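4.3 Installing the Derik channel drain in existing paving

This section covers fitting Derik surface channels in driveways, parking areas and walkways that are already paved. For new construction, use Section 4.2. For connection to a storm sewer or dry well, read Section 5 before any paving is lifted.

Parts required

Channel sections, Derik 4 series, with grates
End cap, closed
End cap with outlet
Grate locking bolts and 4 mm hex key (supplied with the grates)
Testero joint sealant
Concrete mix, suitable for the expected wheel load
Bedding sand and jointing sand

Before you start

Have all buried utilities located and marked. Do not rely on old site drawings.

Check that the outlet point is lower than the lowest point of the finished channel run. If it is not, a sump and pump are required and this section does not apply.

CAUTION: Cutting pavers and concrete produces silica dust. Use a wet saw or a saw with dust extraction, and wear a fitted respirator and eye protection.

Setting out

1. Mark both edges of the trench with a chalk line. The trench must be wide enough for the channel body plus 4 inches of concrete on each side.

2. Number the pavers next to the line with chalk if the pattern must be matched later. Lift them and stack them away from the work.

3. Where the run crosses a poured slab, saw the slab to full depth along both lines. Do not break the slab with a hammer before sawing.

4. Excavate to the depth of the channel body plus 4 inches. Remove soft or organic material and replace it with compacted crushed stone.

5. Compact the trench bottom. The plate must leave no visible mark on the final pass.

Setting the channel

6. Fix a string line at finished grate height. The top of the grate must sit 1/8 inch below the surrounding surface.

7. Place the outlet section first and work uphill. The arrow on the side of each section must point toward the outlet.

8. Apply a continuous bead of Testero sealant to the groove of each joint, then push the next section down until the tabs engage. Wipe off excess inside the channel.

9. Fit the grates and tighten the bolts by hand. The grates must stay in place during the pour to keep the channel walls parallel. Cover them with tape.

10. Pour concrete on both sides in even lifts. Stop below the top edge by the thickness of the paver plus its bedding.

NOTE: The maximum run to a single outlet is 99 feet. For longer runs, use two outlets or the Mockus inline sump.

Reinstating the surface

11. Leave the concrete undisturbed for 16 hours before relaying pavers. Keep vehicles off the run for the full curing time printed on the concrete bag.

12. Relay the pavers on fresh bedding sand. Where pavers meet a slab, leave a 3/8 inch joint and fill it with flexible sealant.

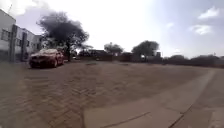 13. Sweep jointing sand into the remaining joints, compact with a rubber-faced plate, and sweep again. Do not run the plate over the grates.

14. Remove the tape and tighten the grate bolts with the hex key.

Testing

15. Run a garden hose at the high end. Water must reach the outlet without standing in any section.

16. If water stands at a joint, remove the grate and check for sealant in the flow path before lifting the channel.

Maintenance

Lift the grates and clear the channel every December and after heavy leaf fall. Replacement grates are ordered under part number 432 from the Pondton warehouse.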